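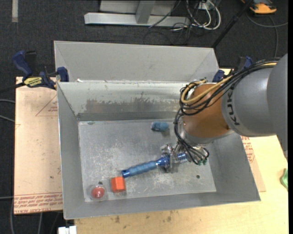 The sorting and storage working group met at Somberg on Friday, December 19, 2025, to go over the parts bins again. First item was whether to refinish the open metal bins or replace them, carried over from October. The member who asked for replacement pointed to the worn patch across the inner back wall, brownish-grey and wide, and said the scratched floor was no better. Others were not convinced that wear on sheet metal is a fault. A bin gets scratched. The group asked what the scratches had cost us so far and got no figure.

Print this page | E-mail this page

Posted by the minutes secretary

2. Quotes. Texier wants $413 per bin for new ones. Zastetti would recoat the old ones at $235 each, with a promise that the finish "lasts." Lasts how long was not stated in the quote. One member noted that the last coating was sold to us in the same words. Agreed to ask Zastetti for a term in writing before anyone signs.

3. Sloped walls. Nilora's leaflet says a sloped inner wall brings items down to the floor of the bin. Several members doubted this is worth paying extra for. Small things still end up in the corners, and round ones go wherever they like. No decision.

4. Scraps. Request for a rule that bins be cleared of paper bits and other scraps, rims included, at the end of each day. Passed, with two against, who said we passed the same rule last year and nothing changed.

5. Budget. $2,000 remains for storage. The proposal to spend all of it on bins was withdrawn after some discussion.

6. Labels. 69 labels ordered, none delivered. Carried over.

Next meeting to be set once the Zastetti reply is in.

Comments (3)

"So we're paying $235 for paint. Got it."

"The corners are the real problem. I said so in October and it isn't in those minutes either."

"Can item 6 please stop being carried over?"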